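Home > Hardware > Displays > Nora 34 Ultrawide

Nora 34 Ultrawide Monitor

Manufacturer: Grarkach
Category: Gaming displays, curved
Page last revised: 25 Apr 2025

Overview

The Nora 34 is a 34-inch curved monitor for desktop PCs and current consoles. It has a variable refresh rate with a ceiling of 200 Hz, an aspect ratio of 21:9 and a native resolution of 3440 x 1440. It replaces the flat Grillton model, which was withdrawn from the catalog in January. The stand, the power supply and the on-screen menu are new. The wall mount pattern is unchanged, so an arm bought for the Grillton can be reused.

Refresh rate is a property of the display and states how many times per second the panel redraws. It does not raise the output of the graphics card. A system that renders a game at a lower rate than the panel can show will still run at that lower rate, and the remaining capacity is unused. Buyers with an older graphics card should check its output at 3440 x 1440 before ordering.

Panel

The panel is a VA type with a matte coating. Contrast is higher than on the Grillton, and dark scenes show less gray in the corners. Viewing angles are narrower than on an IPS panel. Color shift becomes visible when the screen is viewed from well off to the side, which matters if two people share a desk and matters little for a single seated user.

Pixel response depends on the overdrive setting. The menu offers Off, Normal, Fast and Extreme. Normal is the factory setting. Extreme shortens the transition between dark shades but produces a pale trailing edge behind moving objects, most noticeable when the frame rate drops. We recommend Fast for shooters and racing titles and Normal for everything else.

Variable refresh

Variable refresh synchronizes the panel with the graphics card so that each frame is shown when it is complete. This removes tearing without the input delay added by conventional vertical sync. The function is switched off when the monitor leaves the factory and must be enabled in two places: under Display > Sync in the monitor menu, and in the driver panel on the PC. If only one is enabled, the monitor runs at a fixed rate and no warning is shown.

Some users see slight brightness flicker in loading screens, where the frame rate swings quickly. A frame limiter set a little below the maximum refresh rate reduces the effect. Firmware Alarcón, preinstalled on current stock, also widens the range in which the monitor repeats frames at low rates. Older units can be updated over the USB port; the file and the instructions are on the support page.
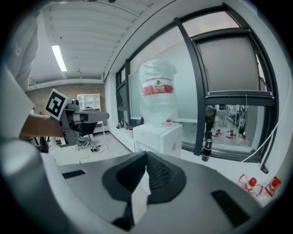

Connections

The rear panel carries two DisplayPort inputs, two HDMI inputs, a USB upstream port, a USB hub and a headphone jack. The full refresh rate is available on both DisplayPort inputs. The HDMI inputs are limited to a lower rate at native resolution, and consoles connected over HDMI will show black bars at the left and right unless the picture is stretched in the menu. Stretching is not recommended for text.

Use the supplied DisplayPort cable or one certified for the same bandwidth. Most reports of a blank screen at the highest setting are traced to a long or uncertified cable. Passive adapters from HDMI to DisplayPort are not supported.

Stand and mounting

The stand attaches without tools. It allows height, tilt and swivel adjustment. Rotation to portrait is blocked because of the curvature. For arm mounting, remove the stand plate by pressing the release below the socket, then fit the spacers from the accessory bag. Screws longer than those supplied can damage the housing.

Specifications

Screen size: 34 in, curved
Resolution: 3440 x 1440
Maximum refresh rate: 200 Hz (DisplayPort)
Panel type: VA, matte
Video inputs: 2 x DisplayPort, 2 x HDMI
USB hub: 4 ports
Audio: headphone output, no speakers
Adjustment: height, tilt, swivel
Power supply: internal
Warranty: 3 years, including backlight

In the box

Monitor, stand and base
DisplayPort cable
USB upstream cable
Power cord
Mounting spacers and screws
Quick start sheet

An HDMI cable is not included.

Setup notes

Windows often selects 60 Hz on first connection. Open the advanced display settings and choose the highest listed rate by hand. If the rate does not appear, confirm that the cable is in a DisplayPort input and that the input is set to its current mode and not to compatibility mode.

Games that do not support 21:9 will run at 16:9 in the center of the screen. Set Scaling to Aspect in the monitor menu to prevent distortion. A number of older titles place menus and maps at the far edges in ultrawide mode, and this can only be changed in the game.

The frame counter under Game > Overlay shows the current refresh rate of the panel. With variable refresh enabled it follows the frame rate closely. With variable refresh disabled it shows a constant value and says nothing about game performance.

Warranty and dead pixels

The warranty starts on the delivery date. Bright pixels are covered from the first defect. Dark pixels are assessed by position, and photographs are needed with the claim. Keep the original carton, as returns in other packaging are refused by the carrier.

Contact

Product questions: Celina Rutkowska, display support
Returns and warranty: Ksawery Witkowska, service desk

Related products: Grarkach monitor arm, DisplayPort cable (long), replacement stand for Nora 34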